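Simulation working group: the new rules for test scenes

From August, all groups who send results to the Arkomora shared benchmark must follow the second edition of the scene rules. The first edition had 1084 scenes and almost no rules about how they were made, so the results from Bercombe and from Prosser could not be compared well. We have now kept 290 scenes. Please read the points below before you send your next results.

Objects on the table

Every object in a scene must have a name in the scene list, also when the task does not use it. A scene may contain objects that are difficult to name, but the name must be the same in all files. If you write "goblet" in the instruction, please do not write "cup" in the list. Several groups lost points in the spring for this small thing.

Start position

The gripper starts above the table, with the fingers pointing down and nothing between them. We ask for a clear distance to the target object, so that the first movement is a real approach. In the render from the Plavovetti set, the arm has come in from the right and there is bare wood between the gripper and the multicoloured goblet, near the front edge of the table.

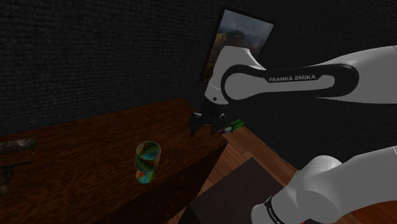 Light and background

Dark rooms are allowed, and a part of the set must use them. The wall, the floor and the table texture can change between scenes, but they must stay fixed during one episode. Please write the light setting in the scene file — a comment in your report is not enough.

Number of runs

Each policy is tested with 400 episodes, and the random seeds must be published together with the results. If a run stops because of a software error, you may repeat it 2 times. After this it is counted as a failure. Videos of failed episodes must be kept until the next edition is out.

Questions about the rules can be sent to the working group list. Corrections to the scene list are collected until the end of the month.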